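Wash Your Grippers Before Supper

I have now read nine sets of house rules for kitchen robots, and every one of them is firm about elbows. How far the arm may swing. Who stands where. Urkeo's draft gives 30 pages to it and a single line to food: "Surfaces should be suitable." Suitable for what? My garage has suitable surfaces.

I don't mind the elbow rules, as I'm fond of mine. But the parts that touch dinner are the fingers, and a pair of fingers can visit a great many things between breakfast and a Friday deadline.

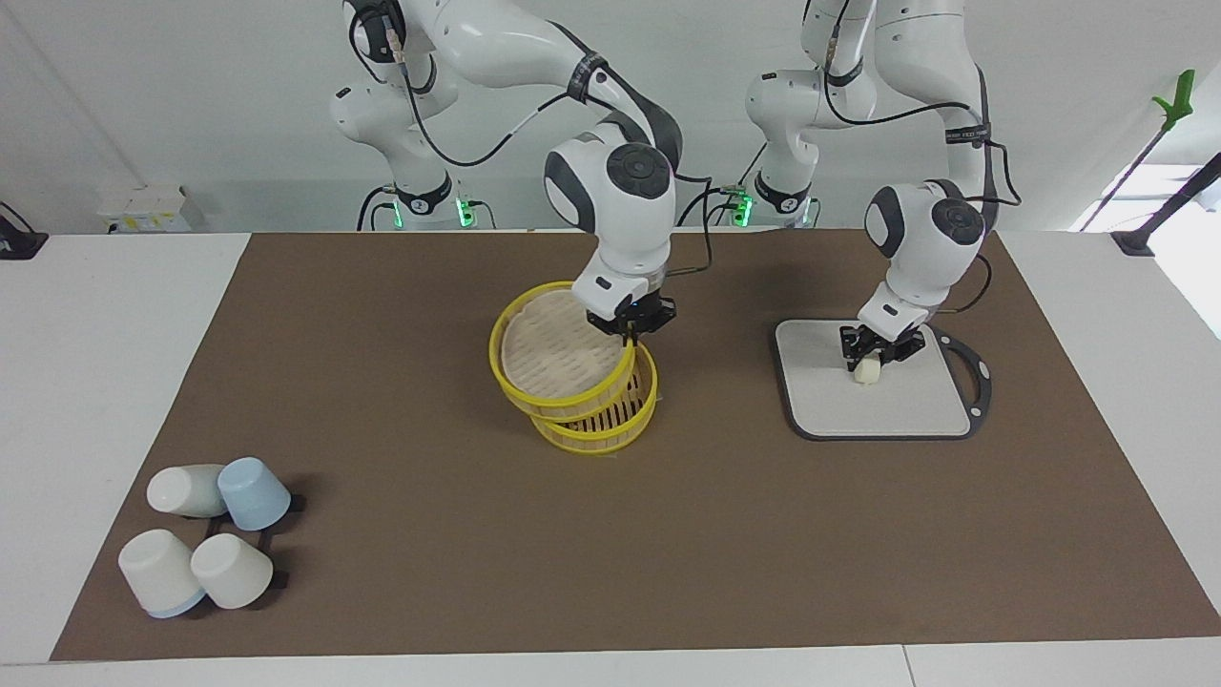 One arm on the steamer baskets, the other at the cutting board.

Any line cook knows this drill. You handle one thing, you wash, you handle the next. Aurora Veloso, who ran kitchens in Bragança before she started writing procedures for machines, wants the same drill written down for grippers — by task, with a name next to it. Her version fits on a page. Plidby told her it would be hard to enforce, and then sent her its 2,000-word policy on lanyards.

I'd go a little further than she does. Straps and cables count too. If it hangs over the food, somebody should have to say when it was last wiped.

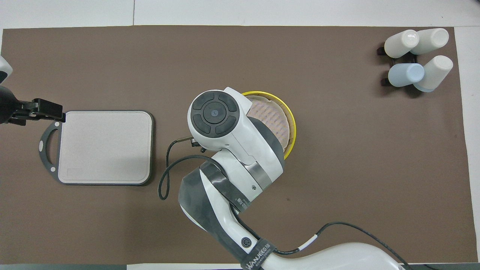
What I'd put on the wall

One arm handles raw food and the other doesn't, all shift. Boards get swapped when the job changes. Clean cups live out of reach of both arms.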